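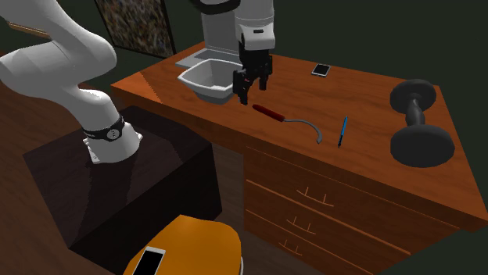 Vue du simulateur : le bras au-dessus du bureau, pince ouverte, avec l'outil à crochet et le stylo sur le plateau.

Temps de lecture : 4 minutes

Rapport d'avancement – projet Bukness, deuxième tranche
Destinataire : fonds d'aide aux ateliers partagés Butkienė
Période couverte : de mars à juin

Où nous en sommes

Le projet Bukness consiste, pour mémoire, à installer dans notre atelier partagé un bras capable de ranger un plan de travail en fin de soirée. Les membres en sont capables aussi, sur le papier. La convention prévoyait un modèle simulé complet avant tout perçage dans l'établi, et nous avons respecté cette clause avec d'autant plus de zèle que la perceuse à colonne était en panne.

Le modèle tourne depuis avril. Le bras est posé sur un meuble sombre, à gauche d'un grand bureau en bois à tiroirs, et la pince à deux doigts couvre à peu près tout le plateau. Le coin du fond, derrière la cuve, reste difficile : le coude y arrive avant la pince, et il a sa propre idée du chemin à suivre.

Le choix des objets a fait débat. Nous voulions des choses qui traînent réellement : un outil à manche rouge terminé par un crochet, un stylo bleu, un téléphone, un haltère. Un second téléphone repose sur l'assise orange, en bas, hors du plateau. Il sert à vérifier que le programme ne considère pas comme rangé ce qui a simplement quitté le bureau. Deux versions sur trois le considéraient comme rangé, ce qui correspond assez bien à la pratique de l'atelier.

Résultats

La dernière campagne a compté 1 928 essais simulés, lancés la nuit sur la machine de la salle de découpe. Voici ce que nous pouvons en dire sans rougir.

L'outil à crochet se saisit bien par le manche, mal par la tige. Le programme préférait la tige. Nous avons modifié la récompense, puis le programme a préféré ne rien saisir du tout, position défendable mais non financée. La version actuelle vise le manche.

Le stylo roule. Dans le simulateur, il roulait même tout seul, à cause d'un frottement resté à zéro dans un fichier que tout le monde avait relu. Corrigé en mai.

Le téléphone à plat est notre point faible. Les doigts viennent appuyer dessus et le font glisser vers le bord. Nous essayons une approche par la tranche, avec un léger décalage au départ. Les premiers essais sont encourageants pour l'approche, moins pour le téléphone.

Quant à l'haltère, nous avons renoncé à le soulever : le bras que nous visons ne porterait pas cette charge. Il reste dans le modèle comme obstacle, rôle qu'il remplit parfaitement depuis le premier jour.

Matériel

La commande des doigts imprimés a été passée chez Plitex. Nous avons reçu 21 pièces, dont deux bonnes. Le fournisseur a reconnu une erreur d'échelle et relance la série à ses frais. En attendant, nous travaillons avec les deux bonnes, qui sont toutes les deux des doigts gauches.

Le contrôleur Skarnitell est arrivé dans les délais. Sa documentation suit, nous dit-on. L'équipe a retrouvé le câblage par essais successifs, et le fusible de rechange figure dans les dépenses sous « consommables ».

Le socle définitif n'est pas fixé. Il faudra un meuble plus lourd que celui dont nous disposons à l'atelier, ou bien lester l'actuel. La seconde solution est gratuite si l'on compte les chutes d'acier du local vélo.

Budget

Il reste 100 euros sur la ligne « imprévus », qui a été la plus sollicitée de toutes. La ligne « communication » est intacte. Nous demandons l'autorisation de transférer la seconde vers la première et nous engageons à communiquer par affichage sur la porte.

Retards et écarts

Nous avons un mois de retard sur la fixation du bras réel. Il s'explique par les doigts, par la perceuse, et par une réunion sur l'emplacement de la cafetière qui a occupé tout le créneau prévu pour l'électricité. Le calendrier joint à la demande initiale plaçait la première saisie réelle en juin – nous la prévoyons maintenant pour septembre, à condition que Plitex livre des doigts droits.

Un écart plus sérieux concerne l'ouverture des tiroirs. Les trois tiroirs du modèle ont des poignées de petite taille, et la pince les manque presque toujours. L'ouverture faisait partie des objectifs secondaires. Nous proposons de la reporter à la troisième tranche et de finir d'abord le rangement sur le plateau.

Prochaines étapes

– Valider la saisie par la tranche dans le simulateur.
– Monter les doigts définitifs et régler la course de la pince.
– Lester le meuble, fixer le socle, poser l'arrêt d'urgence à portée de main et loin de la cafetière.
– Refaire la campagne complète avec un éclairage variable, le local réel étant nettement moins bien tenu que le nôtre à l'écran.

Le détail des dépenses est joint en annexe, avec le devis du nouveau fusible.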